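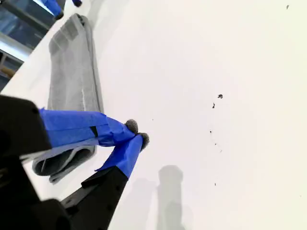
Aitana's comment on the last entry was that the towel set is too easy, and that if every demonstration starts from the same flat rectangle the policy will learn the rectangle and nothing about cloth. She wants at least a third of the starts folded, rolled or bunched before we freeze the set. Glykeria agrees on the starts but not on the fraction. I am going with a third until someone shows me a curve.

November, notebook 4, towel task, two arms.

Counts before today: 3965 episodes recorded, 3551 kept after review. Today's batch is 157, not reviewed yet. Of the kept episodes, 1259 begin from something other than flat. That is already over a third by my arithmetic, but most of them come from the first operator script, where "not flat" meant one corner turned over. I would not count those toward what Aitana is asking for. Will relabel start states into four classes: flat, corner, folded, bunched. The old binary field stays in the metadata so the earlier training runs can still be reproduced.

Fingertips. Gray fuzzy pads on the tips, blue tape along the fingers. The bare tips used to slide over a single layer of terry and pick up nothing, or press hard enough to trip the force limit. With the pads the first-try pickup on an edge is a lot better, on a flat interior region still poor. The tape creases where it overlaps and the edges lift. Glykeria asks whether a lifted edge can catch a loop of the towel. I have not seen it do so, but I have not looked for it either. Rewrap both arms at the start of each session and write it in the log, so that we can sort episodes by tape age later if we need to.

Same blue on all fingers, same roll from Ljungberg. Do not substitute another color halfway through the set. The Pleden baseline was trained on mixed tape and its finger segmentation is noisy for what I think is that reason, though I have never run the check.

Table. White top shows every fleck of lint, and the gray towels shed. There are dark specks on it during the run. I stopped wiping between episodes after the morning block and now wipe every ten. Reasoning: a clean table in all of training and a dirty one at evaluation is a bad trade. Counterargument from Glykeria is that small dark marks near the tips could be picked up as a cue for where the grasp goes, if the specks stay put for ten episodes in a row and the towel is always reset to the same place. Fair. Reset positions are now drawn from the jitter table, plus or minus 8 cm and any rotation. Specks stay.

Shadows. The grippers put soft shadows on the table, and they move with the arms. Lights were left alone today. I would like a block with the left lamp off before the freeze, maybe thirty episodes, tagged separately.

Operator notes:

- Approach the rolled edge from the open side. Coming from the back pushes the roll along the table and the operator ends up chasing it.
- Pause with the tips nearly closed before the pinch. The pause gives the wrist camera a few still images and costs half a second.
- If the pinch misses, reopen and retry inside the same episode. Do not discard. Retries are the part we are short of.
- Discard only for a dropped stream, a tripped limit, or a hand in view.
- Second arm waits over the far side until the first has lifted. Some operators park it much higher than others. Pick one height. I have put a value in the teleop config, it can be argued with.

Software. The Balov recorder dropped wrist frames twice before lunch, both times when the disk sync was running. Moved the sync to 9 pm. No drops afterward. The timestamps between the two arms drift by up to 12 ms over a long episode, which the Formont loader hides by nearest-neighbor matching. It should interpolate. Ticket is open, I am not going to fix it this week.

Success labels. Two of us labeled the same fifty episodes and disagreed on six. All six were about whether a fold with the corners off by a finger's width is a success. Rule from now on: corners within 2 cm, no layer hanging out past the edge, both grippers open and clear of the cloth at the end. Anything else is partial. Partial episodes go into training with the label attached and are left out of the success rate.

Next session: rewrap, relabel starts, then bunched starts only until the battery in the left foot pedal gives up again. Aitana to send her list of bunched configurations. Glykeria has the spare pads, second drawer.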